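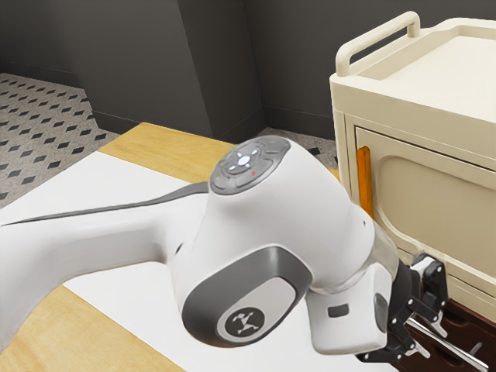
Brisix is a method for teaching robot arms to open doors and drawers in simulation. It was developed at the Tornside laboratory and first presented on 16th October. The method learns from 60 recorded trials for each handle and chooses between 3 types of grasp.

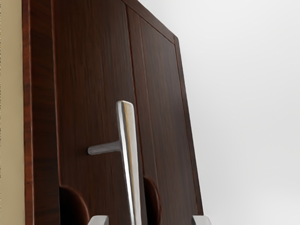
Gripper fingers on either side of a vertical bar handle, simulated wrist view.

In the Ospina test set, Brisix failed in 9 trials, mostly with drawers. A later version, called Tastham, adds a short pause before the fingers close. 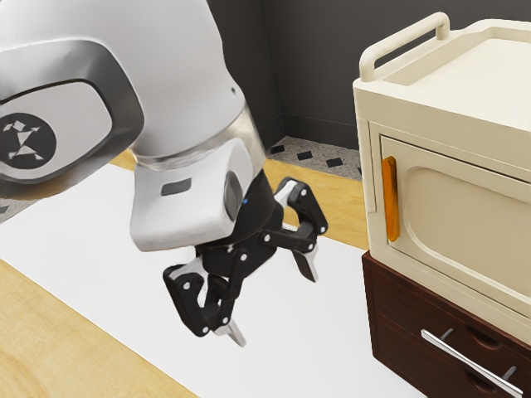 Simulated arm with open gripper, beside an orange door handle.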